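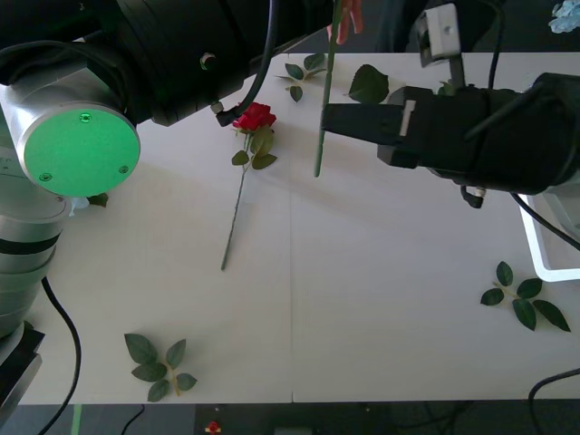

Artificial roses at the white table, Prakthorpe.

Progress report to the Henriques fund
Poltidgate Flower Room, 22/10/2019

We are very pleased with how the first part of the grant has gone. The Flower Room has been open since September and has run 9 sessions so far, with one cancelled when the heating failed. Attendance came to 51 visits, well up on what we put in our application, and a good number of those were people coming back for a second or third go.

Most of the early sessions were spent on single stems. It sounds a small thing, but a rose on a long stem is a lovely object to learn with. You find out quickly how high to hold it, how much stem you need below your hand and what happens to the whole arrangement if one flower leans. We chose artificial flowers in the end, as we said we might, and the saving has been even better than hoped. The same roses have done every session and we have only had to replace two.

The tables have made a real difference too. A plain white top shows up colour beautifully, and people can see at a glance whether a red is too strong for the greens beside it. We had planned to buy cloths and have dropped that line from the budget. The money has gone towards heavier vases, as the first lot tipped over whenever a tall stem went in at the side.

The big success has been Emine, our name for the long table display that grows from one session to the next. Each group adds to it and leaves a note for the group after. It went on show at the Prakthorpe open evening and we had three requests to borrow it, two of them from schools!

Still to do: storage is poor. Stems kept flat in boxes come out bent, and straightening them eats into the first part of every session. We would like to try tall tubs along the back wall and have asked for prices.

Spending is within budget apart from wire and tape, where we guessed too low. A full table of costs will follow with the next claim. We would love someone from the fund to visit while Emine is still up.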